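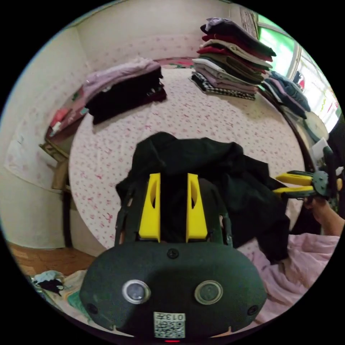

What do I actually do in a session?

You fold laundry! Grab a gripper for each hand, work through a pile of clothes on a bed, and stack what's done off to one side. Every garment you fold becomes one example for the Nollel model. I did 31 my first evening and my thumbs knew it.

Do my folds have to be neat?

Nope. Fold the way you'd fold at home (I'm a roll-the-socks person and Vendula Pešek, who checks my uploads, has never complained). Please don't slow down to make it pretty, though.

What if I drop something?

Keep going and pick it up with the grippers. We like those recordings, because the model needs to see how people recover. If you use your bare fingers, mark that one "hands" and start the next garment.

Are dark clothes okay?

Yes, please! Black shirts crumple into one big blob and it's tough to find the edges, so we want plenty of them. Mix in light stuff too.

How many do you need?

The Cevitz round is 600 garments, and we have nearly 200 so far. It closes in December.

Who do I ask about a gripper that won't close?

Blažena Paulík. Send her the number on the label.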